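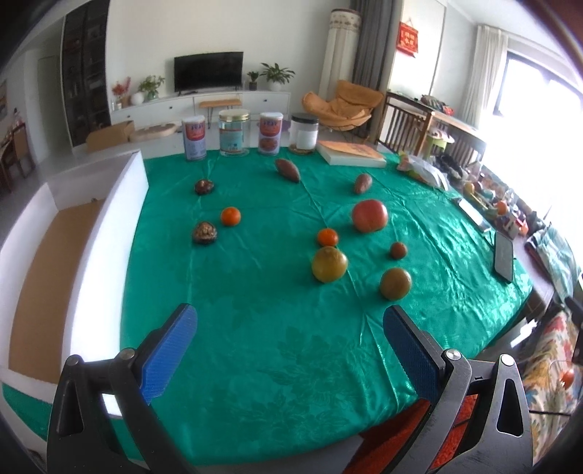 Irena Głowacki writes that she has followed my advice on drying mushrooms to the letter, and that what she has at the end of it is a jar of gravel smelling faintly of feet. She would like to know which of us is to blame.

Possibly me. The last time I covered this I said "slice and dry until done", and I can see now that a person might want a little more to go on. So, again, with feeling.

Don't wash them. A dry brush (an old toothbrush, retired from its first career) and the tip of a small knife will see to most of the grit. If you really can't bear it, use a damp cloth, and forgive yourself.

Cut them the same thickness. 3 mm is what I aim for and 8 mm is what I get when the radio is on. Thick slices go leathery outside and stay clammy within, and one clammy slice will turn the whole jar furry by November.

Keep the oven low. As low as it goes, fan on, door wedged open with a wooden spoon. Ours is a Bollberg, whose lowest setting would still do a respectable meringue, so I turn it off for ten minutes whenever I remember. Slices go on a rack, not touching. Turn them once.

On the matter of gravel: a dried slice should snap like a thin biscuit. If it bends, carry on. If it rattles and has gone the colour of a boot, you carried on. Irena, yours went too long and too hot, but don't bin them. Grind them in a coffee grinder and keep the powder for soup, gravy and the sort of stew that needs an alibi. Then grind a spoonful of dry rice to clean the thing out, or tomorrow's coffee will be memorable.

The feet I can't help with. Dried mushrooms do smell a bit of feet. It passes in the pan.

Jars. Let everything cool completely before the lid goes on. Look again after 2 days, and if there's any mist on the glass, back in the oven they go. Write the date on the label. I have a jar at the back marked "NEW" in handwriting from at least one house ago.

Soaking. Warm water, half an hour, then lift them out with a fork and leave the sand at the bottom where it belongs. Strain the liquid through kitchen paper and use it – 600 ml will carry a decent risotto.

And if you picked them yourself, have somebody who knows look them over before any of this. Drying does not make a bad mushroom good.

Next time: Plirthorpe readers on getting candle wax out of a tablecloth. There are already two camps, and one of them owns an iron.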